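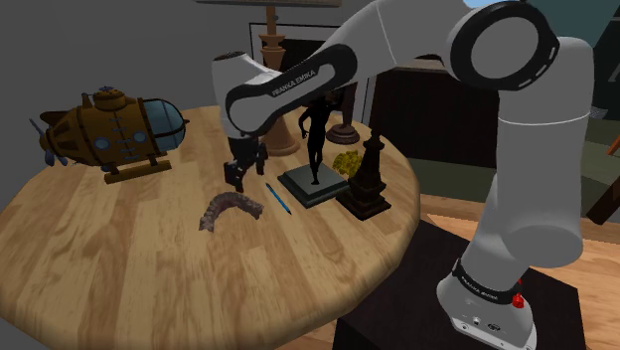 Toy submarine, brass-colored, with the blue dome on the nose

Clodbridge Home & Holiday Board > Parties and Get-Togethers > December cookie swap, need opinions!

mollybakes_late
Posts: 984

OK friends, it's happening. I am hosting the cookie swap this year!! Serpil has done it on our street for ages and she finally handed it over to me along with her big tiered stand and a folder full of sign-up sheets going back forever (some of them have butter stains, I love it).

We have 14 households coming. The old rule was everybody bakes 3 dozen, puts them all out on the table, then we walk around with a tin and fill up. It's always been so much fun but by the end the good ones are gone and the last few people in line go home with a whole lot of plain shortbread. No shade to plain shortbread! I eat it over the sink at midnight. But I'd like it to be a little more even.

So I'm thinking of having everyone pre-pack theirs in little bags, one bag per household. Grab one of each and done. Has anyone tried it that way? Also open to theme ideas, drinks, what to do with the kids, anything. I am way too excited for somebody who hasn't bought flour yet.

pinecone_dad

We switched to pre-packed over in Wumport and I would never go back. You walk in, you put your bags in a row, you eat and talk and hang out, and at the end everybody grabs one from each row. It takes no time. The year before that I watched two grown adults reach for the same raspberry thumbprint and it got very quiet in there.

One tip, have people bring an extra plate for eating at the party. Otherwise you have a house full of cookies and no one is allowed to touch them, which is torture for the little ones and also for me.

gezer_s

Serpil Gezer here, the one with the butter-stained folder :)

Molly, you know I'm thrilled you're doing it, and it's your party now so do it your way. But I'm going to stick up for the walk-around! The walk-around IS the party. You stand there next to someone you've only ever waved at over the hedge and you say "oh, what's in those," and then you're talking for twenty minutes about her grandmother. With bags you just shop.

If the end of the line is the trouble, go around twice. First lap everyone takes two of each kind, second lap is a free-for-all. And start the line from the other side on the second lap.

mollybakes_late
Posts: 984

Ohhh two laps. Hmm! I hadn't thought of that and now I'm torn. You're right about the hedge talk, that's how I met half the street.

apaza_kitchen

Alcides from the blue house on the corner. Two laps gets my vote, but please can we talk about frosting. Last year I made alfajores, dulce de leche in the middle, rolled in coconut, I was very proud of them. By the time I got home they were all stuck to somebody's candy cane bark and everything in the tin tasted like toothpaste. Bags would fix that. Or a mint table! Put the mint people by themselves in the dining room.

pinecone_dad

A mint table is the best idea I've heard all week. Peppermint gets into everything. You could put a cookie in the next room and it would know.

sugarplum_tess

I disagree with pretty much everybody so far, ha. I think the number is the thing. 3 dozen is a lot to ask of people who work full time, and then it turns into a stress thing where folks cancel the night before. I'd drop it to two dozen and let people buy them if they need to. My neighbor brings a box from Başaran every year and guess whose go first?

gezer_s

Store-bought at a cookie swap!! Tess!!

(Başaran does make a very good almond crescent. I'll give you that.)

sugarplum_tess

See!! And she puts them on her mother's glass plate and they look gorgeous. She's happy, we're happy, she shows up. I'd so much prefer having her there with a bakery box than at home feeling bad about it.

gezer_s

I do want her there. I would want anyone there. But then let her bring cheese, or the punch, or a bag of clementines. If half the table comes out of a box then what are we swapping? I like knowing that Alcides was up late rolling things in coconut. I like the burnt ones too.

apaza_kitchen

I was up VERY late.

I'm in between on it. I'd say homemade if you can, and no questions if you can't. When we moved here we had no oven for the first month and I almost skipped. I made no-bake oat things in a saucepan and people were really kind about them, so I came back.

mollybakes_late
Posts: 984

Alcides, I remember those oat things! I have the recipe on my fridge!

I love all of this, keep it coming. Let me go chew on it and talk to my husband, who has one opinion and it's "more chairs."

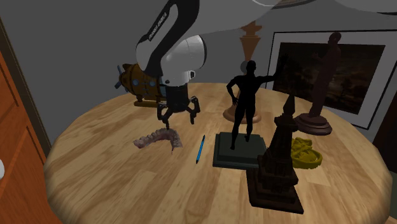

Updated plan (please poke holes in it!)

mollybakes_late
Posts: 984

OK! I slept on it and wrote it out over coffee. Doors open at 4:00, and this is where I've landed:

Two dozen is the ask, more if you're in the mood. Homemade if you can, no questions if you can't. Sorry Serpil, I love you.

Two laps, like Serpil said. First lap is two of each, second lap starts from the other end and is wide open.

Mint goes in the dining room with its own sign. Bring a separate container for mint. I'll have wax paper and a stack of spare Torkeo tubs for whoever forgets.

A little card in front of each plate with your name, the name of the cookie, and nuts or no nuts. Please, please write down the nuts.

Kids get the kitchen counter with plain sugar cookies and every sprinkle I own. I'm putting an old bedsheet on the floor and making my peace with it.

Hot cider in the slow cooker, and coffee. If you want to bring something stronger, put it up high.

pinecone_dad

Love it! Only hole I can poke is the start time. 4:00 is snack time and the kids will be full of sugar right at dinner. We do ours at 2:00, then everybody goes home, has soup, and goes to bed early feeling terrific.

sugarplum_tess

No, keep the 4:00! It's getting dark by then and the lights are on up and down the street. That's half of it for me, walking over with a plate under foil and seeing everyone's porch lit up. Put out a pot of soup if you're worried about dinner.

apaza_kitchen

I will bring the soup. I have a pot so big I've had 2,000 arguments with my wife about where to store it. Let it be useful for one night. Chicken and corn, and a smaller one with no meat.

mollybakes_late
Posts: 984

ALCIDES. Yes!! Soup is on the list, 4:00 stays.

gezer_s

I'll get over the bakery boxes. I'm making the walnut ones, with a card, and the card will say NUTS in very large letters. Molly, look in the back of the folder, there's an envelope with the old paper stars we used to tape up in the window. The tape is hopeless so buy new tape.

And label the tongs! I lost a good pair two years ago and I still look for them whenever I'm in somebody's kitchen.

sugarplum_tess

Serpil, what do they look like? Asking because I have a pair with a red handle and I have no idea where they came from.

gezer_s

TESS.

sugarplum_tess

I'll bring them on the night, washed!

mollybakes_late
Posts: 984

Found the stars! There's one with glitter on one side only and it's going right in the middle. Sign-up sheet goes around tonight, so write your cookie on it before someone else claims gingersnaps.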